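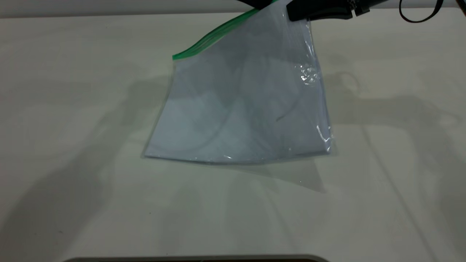

Plindemell: your questions, answered

What is it?
Plindemell is my grasp planner for floppy, see-through things. It takes a camera picture, picks a spot to pinch and hands the arm a path. Anneli Turunen wrote the control side, so shout at her about jerky motion!

Why clear zip bags?
They're horrible to see. Depth goes to mush on clear film, and glare looks just like an edge. The green zipper strip is the one thing the detector finds every time, so I work out the bag's angle from that and choose a corner afterwards.
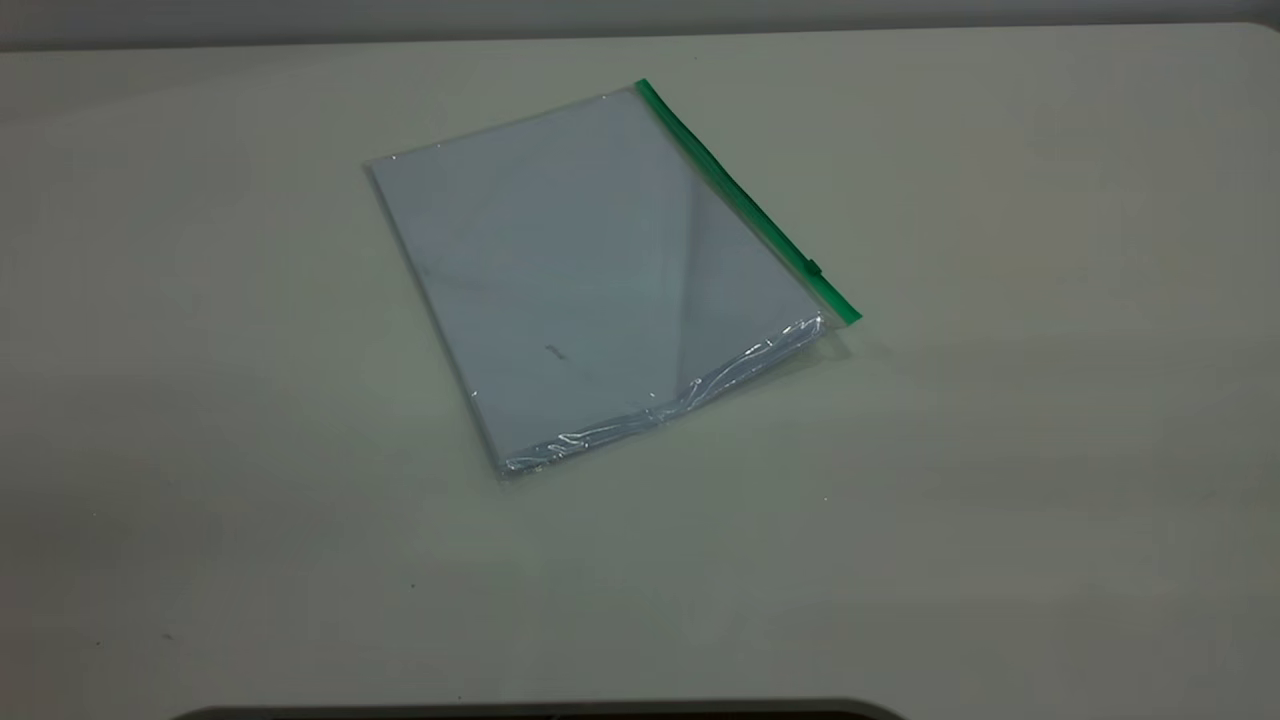

Creases are the other headache. A crinkled long edge throws up loads of little highlights, and the old version (Esis, if you remember it) kept wanting to grab them. Now I mask out bright patches before scoring – crude, but I like it.

How much data do I need?
Our stock model was trained on 3680 labelled pictures. For a new kind of bag I added 487 and that was plenty.

Does it need a fast computer?
Not very. A plan takes 89 milliseconds on my ageing desktop.

Can I use two cameras?
Yes, set cameras to 2 in the config and run the Catidau calibration tool first. If the views disagree, it trusts the first one listed.

When is the next release?
June, I hope. Two-handed grasps won't be in it.

Last updated 10 February 2020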